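About Us

Jaramillo Planning began with a shopping list. Hemi Wihongi had been asked by a small care home in Lomitz to find out what a robot helper would cost them, and the list he came back with (arms, grippers, spare batteries, training days, somewhere to plug it all in!) was so much longer than anyone expected that he decided other people might like help with theirs too.

We're still a small team, 3 of us in the Ustamville office, and we have now worked through 76 equipment plans for schools, care homes and family firms. We don't sell robots and we take no commission from the people who do, so you'll get a plain budget from us, with the dull bits like servicing and insurance left in.

Most plans run for 12 months, and we like to start well before any money is spent, trying out everyday household jobs in simulation with the arms a client has in mind. 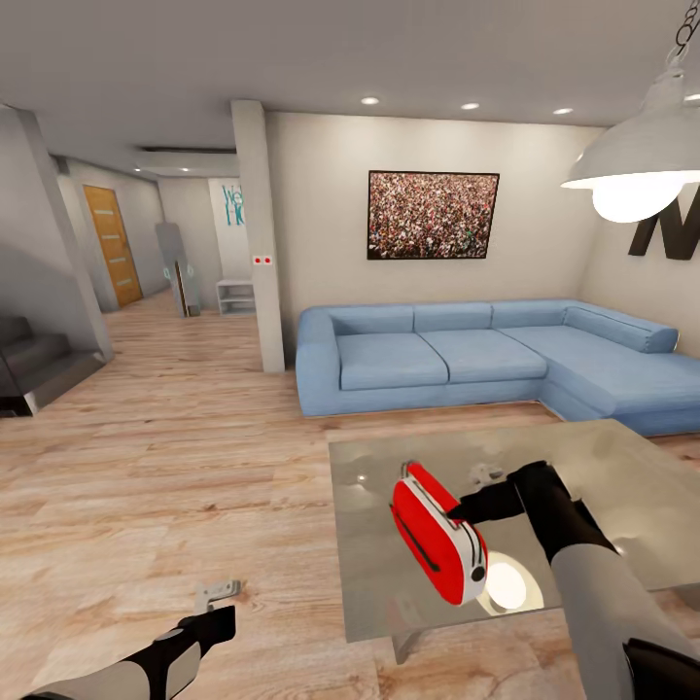 After that comes the talking, usually over a large pot of tea, about what can wait until next year and what really can't. Our Hultier workbook, which we update every June, has space for up to 100 items, and you're very welcome to ask for a copy even if you never hire us. Do ring or drop in, we love a chat.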